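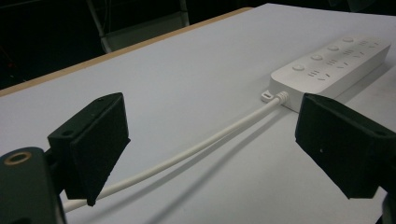
In defence of the switch

Wednesday night, half past ten, and I am under the desk again. Not because anything is broken. Because the printer is on, the printer is always on, and the only way to turn it off at the wall is to lie on my side with a torch in my teeth and work out which plug is which. Four black plugs, all the same. I pulled the wrong one. That was the router. Shouting from upstairs.

So, an opinion, written fast while I'm cross. Every power strip sold for a home should have a button for each socket. Every single one. And it should live on top of the desk where a hand can get at it.

People get funny about the second bit. We have been taught that cables are shameful. Whole shops are built on it – trays, boxes, sleeves, little sticky channels you paint the same colour as the skirting. I bought the lot when we moved to the flat in Vesholm. I had a Tosis cable box with a lid and soft-touch sides, and I was proud of it for a month. Then I wanted to unplug a lamp. Lid off, everything sprang out, lid never went back on properly again.

A hidden strip is a strip you never switch off. That's my whole case really. Out of sight, it hums along with the speaker and the charger for a camera you sold two years ago, and the fluff gathers, and you don't look becuase looking means furniture. My mother's was behind a bookcase. We moved the bookcase in June and found an extension plugged into an extension, with a fairy light transformer on the end of that. The fairy lights were in the loft.

Put it on the table and you have to look at it. You notice when it's full. You wipe it when you wipe the table. You press a button when you finish work, and another one for the lamp, and off you go to bed. It takes no effort at all, and things that take no effort are the only energy saving I have ever kept up for longer than a fortnight.

Yes, it has to be plain. I'll give the cable-hiders that. White strip, white desk, white lead, fine, you stop seeing it by the second day. What I can't stand is the ones with a blue glow, or a screen. Tuominen do one that wants an app. An app! To turn off a lamp I am sitting next to. You press the picture of the button on the phone and it thinks about it.

A little hole at the end for hanging is worth having too, if you can get it. Side of the desk, one screw. Some of the Barkberg ones have the hole at the back where the screw has to go in blind, and you end up measuring with a bit of paper and getting it wrong, which I did, twice, and there are now three holes in a perfectly good desk.

The usual objection is spills. Fair. I drink a lot of tea. Mug goes on the left, strip goes on the right, far side, and in a house with toddlers or a cat that pushes things I would think again and hang it up on the wall. Heaters don't go in it either, or the kettle, they go in the wall. None of that is an argument for the floor, by the way. The floor is where the mop goes.

And labels. Nobody likes a label but a bit of masking tape by each button saying LAMP or PRINTER would have saved me this evening. I've done mine now, in biro. The router's says NO.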